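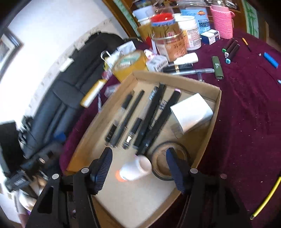
Can a Machine Sort the Junk Drawer Yet?

Household tips by Beca Prosser

Short answer: parts of it. Small-item tidying comes up in my mail every October, when people start clearing surfaces before the holidays, and lately the letters ask whether to wait for a robot. I wouldn't wait. But the way the machines are being taught the job is a good guide to doing it yourself.

What they do fairly well

Picking up one thing at a time from a shallow tray. A low rim keeps pens from rolling off the table and still lets fingers, yours or plastic ones, come in from the side. A cut-down shipping box is fine. Keep the walls under 5 inches.

Small bottles lying on their side are manageable too. Two soft ribbed pads will hold a round bottle better than two hard ones. The same goes for kitchen tongs, so buy the silicone kind.

What they still do badly

Thin things lying close together. Pens and loose caps are hard to separate, and a clear plastic packet is hard for a camera to find at all. Rolls of tape lying flat are awkward because there is little to grab. Stand them on edge or hang them on a dowel.

Deciding. Idris Prydderch repairs shop equipment in Joddale and has tried an arm on his own parts bench. It moved 34 small items in one evening and put a dried-out marker back with the good ones. Testing a pen on scrap paper is still your job.

Doing it by hand

Clear a space on the table and put the tray in the middle. A plain dark cloth underneath makes light-colored things easy to spot, though black pens will disappear on it.

Test every pen. Match caps before you throw any out.

Take medicine out first. Pill bottles don't belong with stationery, and no machine should be sorting them without you there. Read the label and check the date. Put them up high, behind a door that latches.

Lighters come out next. Keep them away from paper and heat, and out of reach of children.

Coil loose cables and tie them with a scrap of string.

Put back only what fits in one layer. If you have to dig, the drawer is too full.

A full drawer takes me 11 minutes, not counting the pens.

Next week: hanging hooks on plaster walls.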